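Home | Projects | Reports | Funding calls | Contact

Progress report to the Enlow Fund
Project: Working rules for shared robot cells
Period: second half, to October 2020
Prepared by Razia Sandhu, project lead

1. Purpose of the work

The Enlow Fund supports us to write a small set of rules for laboratories where one robot arm is used by many people. The rules are for everyday use. They do not replace the safety standards which every site must already follow, and we say this on the first page of the draft. What we try to cover is the part between the standard and the daily habit: who may change a setup, what must be written down before a run, and how a trial is recorded so that another person can repeat it.

2. What was done in this period

The draft was tested at two partner sites, Minhas and Pronex. Both sites do picking work, where the arm takes mixed objects out of a bin. At each site the staff worked under the draft rules for the full period and kept a run log. Together the logs contain 956 entries. I have read all of them, and my colleagues at Inar checked my reading against their own.

The draft now has 20 rules. The previous version was longer, but the operators told us that several rules were saying the same thing in other words, and we have joined these.

3. What we learned from the logs

The rule on fixing the bin was accepted fast. It says that the bin must be held to the table before the first run of the day, and that its place must be marked on the table surface. The Minhas team had a similar habit before, so for them it was only a matter of writing it in the log.

The rule on cables was more difficult. Our first text said that cables on the arm must be "secured." The sites understood this word differently. For one site it meant tied at any point, for the other it meant tied at regular distances and with enough free length at each joint. We have taken the second meaning and written it in full.

The rule on the teach pendant was also changed. The device must be in a place where the operator can reach it without leaning over the work area, and it must be put back in the same place after each use. Pronex asked if a holder is required. We decided that it is not, but the place has to be named in the setup sheet.

The weakest point is still the object list. Many entries say only "mixed items" or "cloth and boxes." With such an entry it is not possible to repeat a trial. Soft items are the biggest problem, for the reason that their shape is different each time they are dropped in the bin. We now ask for the name of each object and a photograph of the bin before the run starts.

4. Difficulties

Two things are behind plan. The translation of the draft has not started, and the training session for new operators was moved because the Pronex cell was under repair. Neither of these changes the budget. I would like to ask the Fund to accept a later date for the training session, and I will send this request separately with the new plan.

5. Next steps

The revised draft goes to both sites before the end of the month. We ask them to use the new object list from the first day, also for short trials, which were often left out of the log until now. Inar will prepare a one-page version that can be hung next to the cell. When the comments are back, I will send the Fund the full text together with a table of what was changed and who asked for it.

The question of who signs the setup sheet is still open. Minhas prefers the operator, Pronex prefers the cell owner, and I will bring a proposal to our next meeting with the Fund.
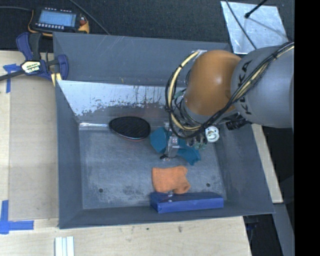

For that meeting I would need one hour, and it would help if a person from each site can join by phone.

Comments (2)

benchside_tom
Will the one-page version be open to other labs? We have the same trouble with "mixed items" in our log.

L. in Building 4
I agree with the cell owner signing. With us the operator changes twice a day and the sheet gets lost in between.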